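Shape blocks

Last updated 26 April 2018

Shape blocks are small solid pieces, usually in bright single colors, whose outlines follow familiar figures such as a cube, a star, a heart or an octagon. They are sold as toys for young children and used in preschools, in play therapy and in some kinds of skills testing. Most are made of plastic or painted wood. The name is used loosely, and sellers also apply it to flat tiles, stacking rings and the pieces of shape-sorting boxes.

Definition and scope

A shape block differs from an ordinary building block in that its outline is meant to be recognized and named. The majority are prisms in the geometric sense: a flat figure given thickness, so that a heart or star seen from above becomes straight walls when seen from the side. Cubes are normally included in the same sets, although a cube is hard to tell from a plain building block once it leaves the box.

Catalogs often call every piece in a set a "geometric solid." This is generous. Hearts and stars have flat tops and vertical sides and can be described as prisms, but a child who learns the word "heart" from one has learned the name of a picture, and it is doubtful that much geometry comes with it.

History

Accounts of the toy's origin tend to be written by people selling it. The Kelow company, which made a boxed set of 60 pieces, claimed in its advertising to have introduced the heart-shaped block. Velimir Delić, a collector who published a survey of toy catalogs, found hearts in older lists by at least two other makers and concluded that the claim could not stand. Kelow dropped the wording from its next catalog, without comment.

The change from wood to plastic is better documented. Plastic pieces could be molded with sharper inside corners, which helped with stars, and the color ran through the material instead of wearing off at the edges. They were also lighter, and slid more easily when pushed against one another. Gudix kept a wooden line for several years after its competitors had given theirs up, then closed it.

Form and color

Sets vary widely in how color relates to shape. Some makers give each shape its own color, which makes sorting easy and, critics say, pointless, as the child can ignore the outline altogether. Others use the same color for different shapes, so that a yellow octagon and a yellow heart must be told apart by form alone. Cuesta sold both arrangements under the same name, a source of continuing confusion for anyone replacing lost pieces.

The octagonal prism is the piece most often misnamed. From a low angle its flat facets blur together, and both adults and children tend to call it a cylinder. Stars cause trouble of another kind, as their points catch on neighboring blocks when several are swept up by hand.

Play surfaces

Blocks are used on rugs, trays, tables and boards. A pale, flat wooden board is a common choice, and it shows strong colors well. Boards built up from parallel planks have seams, and guides for teachers sometimes warn that small pieces will tip there. On a well-made board this seems unlikely with any block wide enough to stand up in the first place. 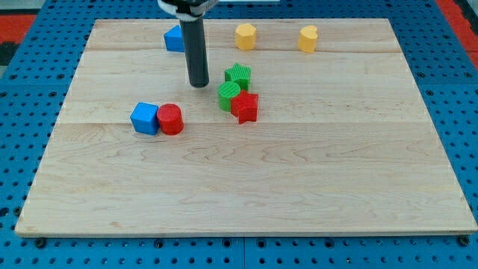 Educational claims

Shape blocks are widely said to improve spatial reasoning, early math and hand control. The evidence is thinner than the packaging suggests. A study by Elfriede Frerichs followed 127 children over one school year and reported better shape naming in the group given blocks. The same children had also spent more time with an adult who named shapes aloud, and the study had no means of separating the two effects. Frerichs acknowledged this in her discussion section. The passage is seldom quoted.

Noboru Okabe later tested whether naming carried over to drawing. He found no clear difference between children who had handled blocks and children who had only seen printed figures. Supporters objected that the sessions lasted just eight minutes each, a fair complaint, though longer trials have been slow to appear.

Claims about hand control stand on somewhat firmer ground, if only because picking up and placing small objects is itself practice at picking up and placing small objects. Whether a star offers anything that a plain cube does not is unsettled.

Collecting

Complete older sets are uncommon. Delić's survey lists more than 1,237 separate pieces by maker, shape and color, but Sabine Albers has pointed out that many entries differ only in shade, and that fading could account for a good number of them. Tarkik sets from the November catalogs are the most sought after. Their prices appear to owe more to the printed box than to the blocks inside.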